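**Evgate Hand-Held Teaching Grippers, pair**
Stocked by Parstead. Sold as a left and right set, with head camera and cable harness. Single grippers on request, with a longer wait.

We have carried the Evgate pair since November and we have opinions about it. The maker's brochure says you can "teach any household task in minutes." We would like to meet the task. What the set does do is let a person pick things up with the same kind of fingers a robot will later use, and record the motion and the view from each hand while doing it. For some buyers that is plenty. Others send it back to us, and we'd like fewer of those parcels, so please read down to the section on who should skip it.

## What is in the case

- Left and right hand-held grippers, dark gray plastic bodies, wide-angle camera on each
- Head camera on an elastic strap
- Cable harness, back clip and recorder pack
- Charger for the recorder pack
- Spare finger pads, one set per gripper
- Patterned tags for tracking, with a sheet of replacements
- One year of the Plullau review software, basic tier

The case is decent. The foam is cut too tight around the cable plugs and you will end up trimming it.

## How it works in practice

You wear the head camera, clip the harness on, take a gripper in each hand and do the job. Squeeze the trigger and the fingers close. Let go and they open. The recorder saves both hand views, the head view, finger opening and hand position, all on one clock.

There's no robot in the room while you do this, and that is the whole sales pitch. You can carry the set into a bathroom, a stairwell or a customer's kitchen without wheeling in an arm and its control box. We accept that this is useful. Anyone who has tried to get a remote-controlled arm through a bathroom door will accept it too.

The price you pay is that a person can do things an arm can't. Your wrist bends further. You lean, shift your feet, tuck an elbow in and swap hands without noticing. The recorder takes all of it down without complaint, and you find out later that a good part of your session asks the arm to pass through its own base. Evgate's brochure has one line on this. We think it deserves a page.

## Cloth work, since everybody asks

Wiping is the first job most buyers try. It looks easy and it is a hard test of a teaching tool. A cloth changes shape every time you touch it, it hides the fingertips from the hand camera, and the part that matters (how hard you are pressing) doesn't show up in the video at all. The Evgate pair has no force sensor. If your cleaning task depends on pressure, the recording will have the path of the hand and nothing about the push.

Low corners and the bottoms of doors are especially awkward. The hand camera is close to the surface, the lens bends every straight line, and a bunched-up cloth takes the middle of the picture. A reviewer can usually tell where the hand is. Telling whether the cloth is flat on the surface is a different matter. 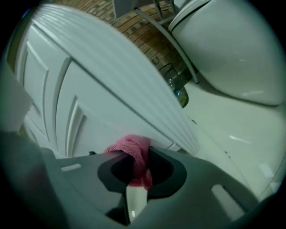

A pink cloth at the lower edge of a paneled door, with brick and a toilet beyond; next, the same sort of work by white kitchen cabinets, with a person at upper left holding two grippers and wearing the head camera.

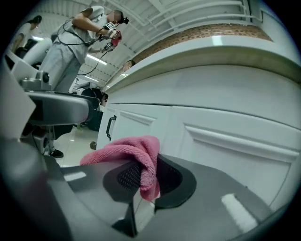

## Things we like

**The view is wide.** You get the surface, the room and often the other people in it. For a task that moves from place to place, that context helps the reviewer follow along, and it gives the tracking more to hold on to.

**The fingers are honest.** They are a fixed width and they close in a straight line, so you can't cheat with a clever pinch. If you can't pick up a washer with them, the robot won't manage it with a matching pair either, and you have saved yourself some money.

**Parts are easy to swap.** Finger pads come off with one screw. The tags peel and get grubby, but fresh ones go on in a minute and the software finds them without a fuss.

**New people pick it up fast.** We handed the set to staff who had never touched a robot and they were recording usable takes before lunch. Usable is our word and we mean it modestly.

## Things we don't

**The cables.** They hang across the chest and arms and they catch on drawer handles, on door handles and on the wearer. Evgate tells us a cable-free version is coming. We were told the same thing when we took on the line, so please don't buy this set expecting an upgrade path.

**White rooms.** Glossy floor tile, white cabinet doors and bright ceiling strips are a rotten mix for visual tracking. Position drifts on long plain surfaces. You can help it by leaving a few patterned objects in view, which makes the room less like the room you meant to record.

**Weight.** Each gripper feels fine in the shop. Hold one at shoulder height for a cupboard task and you will want a break well before the battery does.

**Privacy.** A wide lens catches everybody. Face blurring is in the Plullau software, and it works most of the time. "Most of the time" is a poor answer if you are recording in somebody's house, so have a person check each take before it leaves your building.

**The brochure.** We've said enough about the brochure.

## Figures we are willing to repeat

| | |
|---|---|
| Recording time per charge, our own test | about 150 minutes |
| Cameras on the hands | 2 |
| Finger pad life, cloth tasks | 400 takes in our shop, then the rubber started to slip |
| Battery swap | No, you plug it in and wait |
| Force sensing | None |
| Works with left-handed users | Yes, the triggers mirror |

Evgate prints a longer battery figure. We couldn't reach it with the head camera switched on, and we can't see why you would leave it off.

We don't print a figure for "robot success rate." It depends on your arm, your training setup, your room and how tired your people were when they recorded. Any seller who gives you one number for that should be asked where it came from.

## Compared with the Achari leader arms

We also stock the Achari set, where you move a small arm by hand and a full-size robot copies you live. It costs more, it takes up a bench and nobody will thank you for carrying it upstairs. But every motion you record is one the robot has already made. When it bumps the table you see it bump the table, and you do that take again.

With the Evgate pair you record faster and sort out the trouble afterward. With the Achari arms you record slowly and have less sorting to do. For a fixed bench, we would take the Achari. For bathrooms, kitchens and anything where the person has to walk, the Evgate pair is the one we lend out.

Some buyers use both: hand-held for the bulk, leader arms for the fiddly end of the task. It can work. The two sets don't record finger opening on the same scale, though, and the Plullau import tool guesses at the match. Check it by eye on a few takes before you trust it.

## Who should skip it

- Anyone whose task depends on how hard you push, scrub or twist
- Anyone with a single fixed workstation and an arm already bolted to it
- Anyone without a person free to review takes, all of them, at normal speed
- Anyone hoping the first afternoon's recordings will run on a robot the same week

## Before you order

Write down the task in one plain sentence, including where it starts and when it counts as done. "Clean the bathroom" is no good. "Wipe the lower edge of the door with a folded cloth, then put the cloth in the bucket" is something a person can repeat and a reviewer can grade.

Then measure your arm's reach and mark it on the floor with tape. Stay inside the tape when you record. It feels silly, and it will save you more takes than anything in the software.

We rent the set for 6 days at a time, and the rental comes off the price if you buy. We would much prefer you rent first. Bring your own cloths, objects and cleaning bottles when you try it, and try it in the room you have in mind.

## Returns

Unused sets come back for a full refund, less shipping. Used sets come back for store credit if the fingers close evenly and the camera lenses are unscratched. Finger pads are wear items and we don't take them back. Cables with bent plugs are charged at cost, and there have been a few of those, so unplug by the collar and leave the wire alone.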